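Noemi Sorensen
May 25, 2021

ok equipment budget thread, bc I have to send the numbers in tonight and typing it out helps

We're pricing a two-handed robot for the juice counter. Shortlist is Molell and Lindgren. Both do the arms, only Molell quotes the hands seperately. Annoying.

Grips first. The dispenser stays, the counter stays, so whatever we buy has to get a glass in under that spout and hold it there

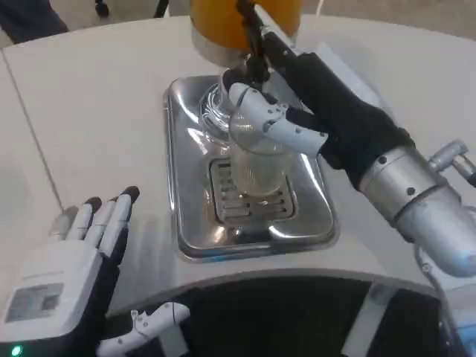 Right hand on the glass, over the grate.

Gloves are a line item btw. Fabric, they wear, nobody budgets for them. I put in 2 spares per hand and finance asked if that was a typo. It was not

Service contract – Lindgren wants 1635 a year, parts extra. Molell folds it into the lease but you're locked in till March. Still waiting on Flilance for the installer quote, third email sent

Also cups. Glass or plastic changes what fingertips you order, and I'd like to order once. Putting 100 plastic ones on the consumables line for trials, cheap enough

Left hand, plastic cup, juice in it:

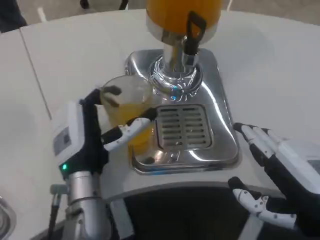

Esperanza Dvorak: Check who pays shipping when a hand goes back for repair. We leased through Clirnosero and that wasn't in the contract, ended up costing more than the repair did.

ugh ok adding a shipping line. Thank you Esperanza

So where I'm at: lease not buy, first year only, spare fingertips up front. Training days for two staff, those go under a diffrent code I think

Sending at 6 unless Flilance writes back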